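Stop Specifying "White"
By Zsófia Kun
2021-12-08
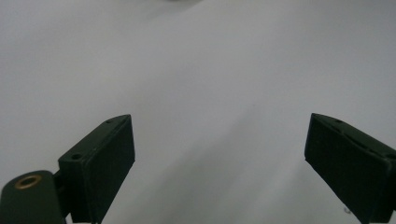 A plain pale surface, lighter at upper left and cooler toward the right.

The Malldale school district will repaint the interiors of its older buildings next May. The bid documents run to 81 pages. The paint section takes up less than one of them, and the color line reads, in full, "white, flat or eggshell, contractor's choice." I think that line should be struck and replaced with two numbers.

The first number is light reflectance value, or LRV. It runs from 0, a surface that returns no visible light, to 100, a surface that returns all of it. Products sold as white cover a wide part of the upper end of that scale. Two cans with the word on the label can differ enough to change how many fixtures a classroom needs. A lighting designer has to assume a wall reflectance before doing any calculation. If the painter is free to pick another one, the calculation describes a different room.

The second number is gloss, measured in gloss units at a stated angle. "Flat" and "eggshell" are trade names for ranges, and manufacturers do not draw the ranges in the same place. Gloss decides whether a student in the back row sees the board or a reflection of the window. It also decides how well the wall takes scrubbing.

The usual objection is cost. Contractors in Gumcombe made it when that town rewrote its standard in the same direction. Their argument was that a tight specification shuts out small suppliers. I do not find this convincing. Reflectance is printed on most fan decks and technical data sheets. A bidder who cannot supply it is asking the owner to buy a coating on trust.

A better objection concerns aging. Walls collect dirt, and some binders yellow. A value measured on the day of handover will not hold for the life of the coating. This is true, and it argues for a maintained value alongside the initial one, with a tolerance of 3 points and a check at 30 days. Lighting calculations already include a loss factor for dirty surfaces. Paint specifications can borrow the practice.

The Becerra annex shows what the present wording produces. It has 343 rooms and was painted in several phases under the same one-line description. Stand in the connecting corridor and the joints between phases are plain to see — one stretch warm, the next faintly blue. Each phase complied with the contract. The facilities office had no grounds to reject any of them, and it paid for all of them.

The Dristov library contract handled this properly. It gave an LRV, a gloss range, and a reference sample kept by the owner, and it required a test panel under the installed lamps before full application. The added text came to one paragraph.

Malldale has time to issue an addendum before bids close. It should contain the two numbers, the tolerance, and the test panel requirement. The word "white" can stay in the room schedule, where it does no harm.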